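3.2 Building the hand-held grippers

Both grippers were assembled in a shared workshop in Huvville over the course of April, using one desktop printer and ordinary hand tools. We started from the Gratum body, a design drawn up by the second author for an earlier project, and altered the finger mounts so that a worn part could be changed without opening the shell. Each body took 41 hours to print. The first pair split along the seam when the screws were tightened, and we went over to a slower setting with thicker walls.

The finger pads gave more trouble than anything else. Smooth pads let small parts turn in the grip, so we settled on a fine textured face and kept the rim smooth. Early trials used glued pads – these peeled within 200 grasps, and the later ones are held mechanically. 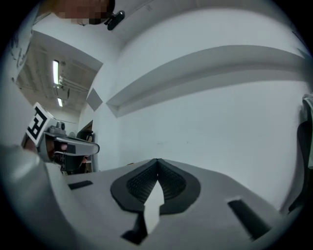

Figure 3. View from one hand-held gripper, with its textured pad and pale pointed insert in the foreground. A second gripper, left, carries a square marker and a small camera module.

The marker sits on top of the gripper. We tried a smaller card at first, but tracking dropped out whenever the wrist was turned. Room lighting also mattered, and glare from overhead tubes was reduced by printing the markers on matt stock.

Calibration was repeated every 10 sessions, following the routine in Cuypers. It can be done by one person, though it goes faster with two.

Share 3

Comments (2)

Arnout Lambrechts
Did you keep the print files for the first body? I had the same split at the seam and would like to compare wall settings.

Cormac Keogh
Yes, they are in the Skaltuvine folder with the rest. I can put the slower profile up on Sunday.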